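Can a machine do your chores yet?
Household tips from Nirkdale, by Nadège Bodin

Readers keep asking which jobs they can hand over and which they still have to do themselves. My answers for March are below.

Vacuuming
Yes, on open floors. Pick up cables and socks first and empty the bin after every run. Edges still need a brush.

Washing up
The dishwasher has done this for years. Loading it is still your job. Scrape plates, don't rinse them, and keep sharp knives out.

Folding laundry
Not yet. Machines can fold a towel if you're patient, but a fitted sheet beats most people too. Fold while things are warm and you'll iron less.

Sweeping up litter
Getting closer. It takes two hands, one for the broom and one for the dustpan, and both have to move together. Paper scraps on glossy tiles slide away from the bristles, so use short strokes and keep the pan's lip flat to the floor. Pick up tissues and wrappers first and drop them straight in the wastebasket. 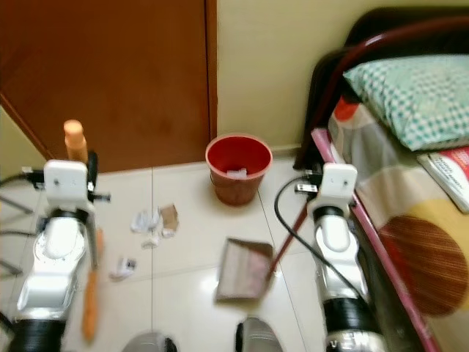

Making the bed
No. Duvet corners are the hard part. Turn the cover inside out, grip the far corners through it and shake.

Cleaning windows
Partly. The stick-on sort manage large panes but leave the corners. Go round those with a dry cloth, and choose a cloudy day so the glass doesn't streak.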